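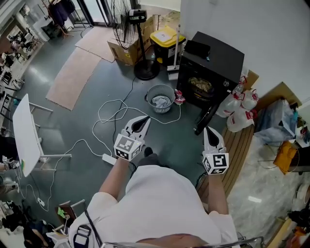
laundry corner, door open, basket waiting

Okay, a thread about laundry hacks, which I mostly don't believe in. I've been doing the wash in this same concrete-floored corner for long enough to have opinions.

1/ The current hack going around is "never let clothes touch a basket twice." You're supposed to go straight from drum to fold. Fold on what? The top of my machine already has a black cloth folded on it. That's the folding station. It's full.

2/ Senetti put out a laundry guide that says a perforated basket "lets the wash breathe" and cuts drying time by 60 percent. 60 percent of what? Compared to what? Mine has holes all the way around and a damp towel left in it overnight still smells like a pond by morning.

3/ I do like the round basket though. It's light, it fits in front of the door, and I can kick it across the floor. Nobody sells it that way.

4/ Then there's the fan people. Big pedestal fan, point it at the rack, save on the dryer. I have the fan. It moves air, sure. In September it moves humid air from one side of the room to the other.
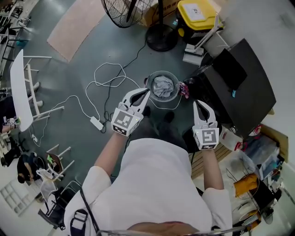 one cloth, one fan, way too many cables

5/ Cords are the part the tidy-home accounts crop out. A white one in loops, a black one running up toward the fan, an adapter just lying on the floor. Borik wants to sell me a cable box for this. A box! So I can have the same tangle and also a box.

6/ Someone's going to say wall hooks. I bought 2 adhesive hooks from Drirkex. They were rated for plenty and lasted until the first muggy afternoon.

7/ Same goes for floor mats. "Defines the zone." It's a mat. It catches grit by the door and I shake it out. Fine, good mat.

8/ The broom and dustpan with long handles I will defend. No bending. Lives next to the yellow-lid bin, which is where the lint goes anyway. I never saw a hack video for that one.

9/ The Li laundry planner app has about 4000 reviews and wants me to log every load. I looked in the drum. There was stuff in it. Logged.

10/ Anyway, if you own a hack that survived a whole summer, reply with it. Before and after pics don't count, I've seen what a good angle can do.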